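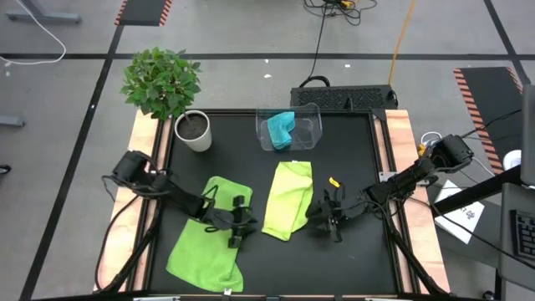

*The square table with the green towel spread out on it.*

Hello Zamfira, as promised, our news on the Praltinero bathhouse since December. It's been a good stretch for drawings and a slow one for paperwork, so I'll start with the drawings!

Lucian and I have settled on the long, low roof. You'll remember the first scheme had three separate pavilions climbing the slope, and it looked lovely in the model, but the covered walks between them ate the budget and left everyone crossing a windy terrace in a dressing gown. The new plan tucks the changing rooms into the hill and lets the pools face the lake. We lose the little courtyard (I'm still sulking) and gain a proper entrance with room for a bench and a buggy.

Paraschiva Toma has redone the structure to suit. She wants deeper beams over the main pool - 6 of them - and has moved two columns I was fond of. Mazza have sent stone samples and the darker one is much nicer than it looked in their brochure, though the price isn't final.

Money: of the 2000 euros set aside for the ground survey we've spent more than 1000, and the rest goes on the second visit, up by the old spring. The survey people found made ground at the north corner, probably spoil from the road. Paraschiva isn't worried. I'm a bit worried.

The planning meeting was put back twice, so we're behind on that part. Tudor Lazăr has the revised drawings and has asked for a section through the car park, plus something in writing about drainage. Both are half done.

Still to come:

- car park section and drainage note to Tudor
- second survey visit
- a decision on stone
- quote from Linetti for the roof lights

Could you let me know if the next instalment can be paid before the survey visit? It would save us fronting it.

Stela Zamfir
May 13, 2018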